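Detached youth work in Flustano

Detached youth work is a form of youth work carried out in the places where young people already spend their time, such as parks, bus shelters, stairwells, parking lots and the steps of shopping centers. In the city of Flustano it has become the main public response to concerns about teenagers who have drifted away from school and family life, and it is one of the liveliest examples of the practice in its region. The workers have no building of their own and carry what they need.

Background

Flustano grew quickly as a port and cannery town, and its two largest housing districts, Skellia and Rai, were put up within a few years of each other. Both had plenty of apartments and very little else. Skellia had a single playing field, which flooded in winter, and Rai had a community hall that closed at six in the evening. Young people met outdoors in all weather, and complaints about noise and broken windows filled the letters page of the local paper for years.

The city first tried a curfew for under-16s. It was unpopular with parents who worked evening shifts at the port, and the police found it hard to apply in districts where the younger brothers and sisters of shift workers were often sent out for bread after dark. The curfew was dropped after one winter. A proposal for a large youth center downtown came next, and it ran into a different difficulty: the bus from Rai stopped running before the center would have closed.

The Junis scheme

The scheme that replaced these plans is called Junis, after the street in Skellia where the first team worked. It began in February with 7 workers, two of whom had grown up in the district. For the first two months they were asked to do almost nothing except walk the same routes at the same hours and learn names. This slow start is still a point of pride among people who know the scheme well, and it is easy to see why! By the spring, teenagers were asking where the team had been if it turned up late.

Each team now has a regular route and works in pairs. A typical evening includes long conversations, a ball game if there is enough light, help with a job application or a school letter, and sometimes a walk to the clinic with someone who would rather not go alone. Workers do not carry out searches and do not pass on gossip. They are required by law to report serious risk to a child, and they tell young people this at the first meeting.

Scale

In its most recent full year the scheme was in regular contact with 491 young people between the ages of 10 and 19. Of these, 200 lived in Rai, which had no team at all when the scheme opened. Regular contact is defined as at least 8 separate conversations in a year, a stricter measure than the one used by many similar schemes, where a single meeting may be enough.

School transitions

The move from elementary to middle school is treated as a key moment. In Flustano the two are often in different districts, and an 11-year-old from Skellia may suddenly be crossing the city on two buses with older students. Teams ride these buses in the first weeks of the school year, chatting with the new students and introducing them to one another. Families can also pick up basic school supplies through the scheme, without filling out a form.

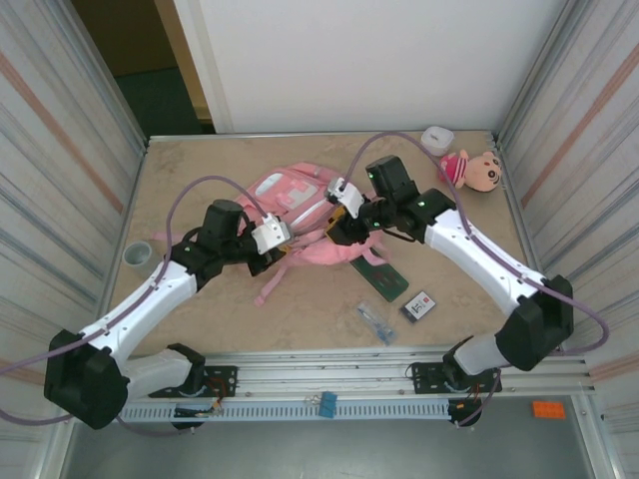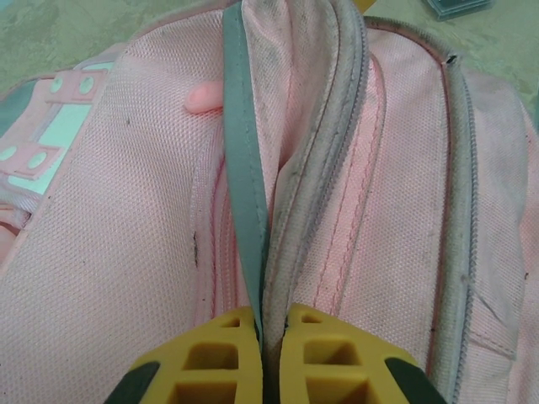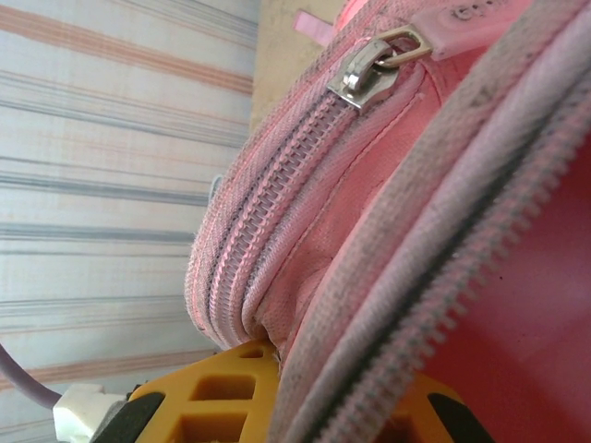
A pink bag with a fabric body.

The bus rides have had a wonderful side effect. Older students who were once met on the street by a team have started looking out for the younger ones, and a small group of them now trains each summer as paid assistants. Several have gone on to study social work or teaching. The assistants are especially good at noticing when a child has stopped turning up, something an adult on a weekly route can easily miss.

Reception

Opinion in the city has warmed over time. Early critics argued that the scheme rewarded bad behavior and that the money belonged with the police. Shopkeepers in Skellia, at first among the strongest opponents, later asked for the evening route to be extended past their doors. Other criticism has come from within youth work itself, where some practitioners feel that reporting contact figures to the city changes the nature of the conversations. The scheme has responded by keeping its written notes short and letting young people read anything recorded about them.

Funding remains uneven. The city pays wages on a yearly basis, so workers can be hired only on one-year contracts, and a team that has spent a long time becoming known in a district may lose a member each spring. A longer agreement has been discussed several times and has the support of both district assemblies.

See also

Street outreach
Youth curfews
Housing in Skellia and Rai
School transportation in Flustano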